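Does it matter where on the cloth you grip? (demo recording, hand-held grippers)

I'm a few weeks into a small project at Dellside and could do with a sanity check. We're recording people handling fabric with a pair of hand-held grippers, then training a policy on the recordings. The set we've called Mernine is all black cloth. My first batch was 300 demos and the policy trained on it kept closing on thin air. I've been pinching the very edge every time, because that's how I'd pick up a cloth myself. Is that daft? And do I need more demos or just different ones?
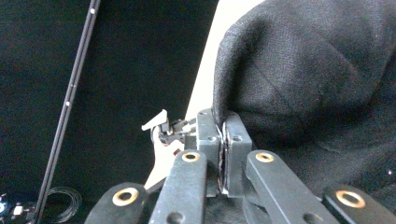 Amna Niazi

Not daft at all! I did a whole summer of edge pinches and it can be made to work, but the edge is the hardest thing to find when everything's black on black. A centimetre out and the pads shut on nothing. What helped me was splitting the set. Half of mine were edge grips, half were taken further in where there's a fold to grab, and I tagged which was which before training. The mixed set beat the edge-only one on the same number of demos, so I'd sort that out before recording another 2,000 (ask me how I know).

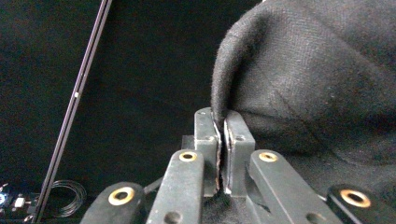 The other thing is speed. I used to close the fingers the moment I got there, and the model had next to nothing to learn from at the bit that matters. Now I pause for a beat before closing and another beat after. Feels silly, you get used to it. We wrote it up in September as the Barros notes, and success on unseen cloths went up to 46 per cent from something too embarrassing to print. 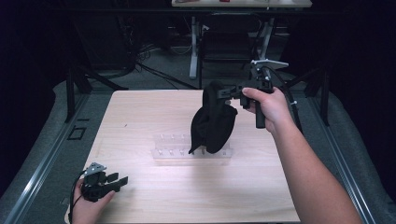 Oh, and vary what happens after the grip as well. If every demo lifts straight up and carries the cloth to the same spot, it'll learn the spot. I shift the start and the target every 4 demos, which is often enough without driving me mad.

Kelly Brito

More demos. We had the same thing at Zemasbridge and it went away with more data.

Might be worth turning your lights up too, dark fabric is a pain. Didn't try the pausing thing so can't say.

Dellside poster again

Thanks both. Going to redo a small batch with the pauses and the tags, and leave the lights alone for now so I'm only changing one lot of things. Amna, did you tag by hand or while recording?

Amna Niazi

By hand, afterwards, with a lot of tea. Do it while recording if you can.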